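Ullar Basketball League: Frequently Asked Questions

Who can play?
Anyone 18 or older. You do not need to live in town. Players still on a high school or college roster can't join until their school season is over.

How do I sign up?
Teams register as a group through their captain. If you don't have a team, put your name on the free agent list and captains will contact you directly. Most free agents are picked up before the second week -- guards go a little slower than big men.

What does it cost?
The team fee is $571 for the season and covers gym time, referees and the scorer's table. Free agents pay their share to the captain. The fee is due before your first game, and we don't hold spots without it.

How many players can a team carry?
Up to 12. You need five to start a game and can finish with four. Rosters lock after week three. A player who gets hurt after that can be replaced if the captain writes to Vira Moroz, who handles rosters. 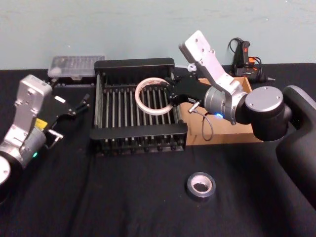 When are games played?
All games are on Sunday, with the first tip at 1 p.m. and the last at 7 p.m. The schedule rotates so that no team is stuck with the late slot all season. Playoffs are in March.

Which gym are we in?
Shokri Gym has both courts for the regular season. Playoff games move to the Foromon Center, where the floor is full length. Parking at Foromon is behind the building and the front lot is permit only.

How long is a game?
Two halves of 22 minutes with a running clock. The clock stops on whistles in the last 2 minutes of the second half if the margin is 10 or less. Overtime is three minutes. If it's still tied after that, the next basket wins.

What happens if my team is short?
There is a grace period of 10 minutes from the scheduled tip. After that it's a forfeit. Two forfeits in a season and the team is out of the playoffs. You may borrow a player from another team if the other captain agrees before tip-off.

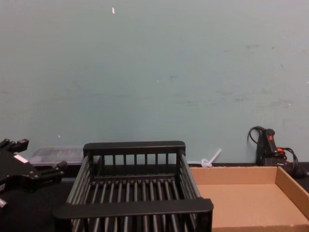 Two pictures, one place: a robot gripper at left, a storage container with a frosted lid by the wall.

How are technical fouls handled?
Two shots and the ball. Two technicals in one game is an ejection and you sit out the next game as well. Fighting ends your season -- no refund.

Do you keep stats?
Points and fouls only. The league record for points in a season is 132, set by Rostam Zarei for Clolletti. Mahsa Kermani posts the totals by Tuesday night. Send corrections to her through your captain.

Can I bring my kids?
Yes, as long as another adult is with them while you play. Keep them off the empty court between games.

Who do I contact about something else?
Gisela Petersen answers general mail. For referee complaints, write to Annatjie Tshabalala after the game and include the court and tip time.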